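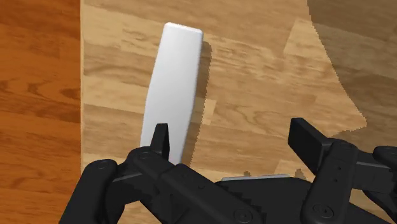 Wrist view in the Alstead tabletop simulator, gripper open over a pale tapered block.

Alstead Tabletop
Simulation package for single-arm manipulation
Supplied by Olevbridge

Alstead Tabletop is a simulation package for teams that train or test pick-and-place policies before moving to hardware. It ships with one arm model, a two-finger gripper, a set of furnished rooms and a library of 526 objects. Rooms and objects load separately, so a task written for one room can be run in another without editing the task file.

Each episode can be viewed from the wrist camera and from a fixed room camera. The two streams share a clock and are written to the same log. Wrist footage keeps the fingers and linkage in view at all times, which helps when checking approach angle against a low, flat object. Shadows are computed per frame. Their edges are stepped at the default setting and become smoother at the higher one, at a cost in speed.
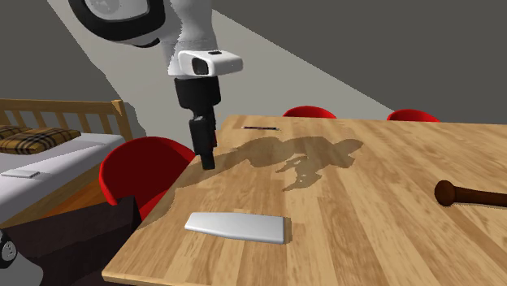
Room layouts are fixed, but the contents of the table are not. Objects are placed by a seed value, and the same seed gives the same layout on any machine. Large items may be placed so that they run out of the camera's view; set the placement margin in the task file if this matters to your work. Furniture near the table is part of the collision model. The arm will stop on contact with a chair and the contact is logged as a fault.

What is included
Arm and gripper models with joint limits
Room set and object library
Episode recorder and playback tool
3,000 recorded episodes, teleoperated
License for 2 workstations

Requirements
A graphics card with 6 GB of memory is the minimum. Playback runs without one, but rendering does not. The recorder writes uncompressed frames unless told otherwise — plan disk space before a long run.

Known limits
Soft items such as bedding and pillows are treated as rigid. Friction is set per object and can't be varied across a surface. Thin objects lying flat may slip from the fingertips if the closing speed is left at the default; lower it in the gripper settings.

Related products
Evside adds a second arm to any Alstead room and needs its own license. Horobets converts Alstead logs to plain video with a joint-angle table. Both are sold separately.

Ordering
Licenses are issued by Olevbridge within one working day of payment. Updates are included until the next major release, planned for August. For site licenses, send the number of workstations and the operating system in use.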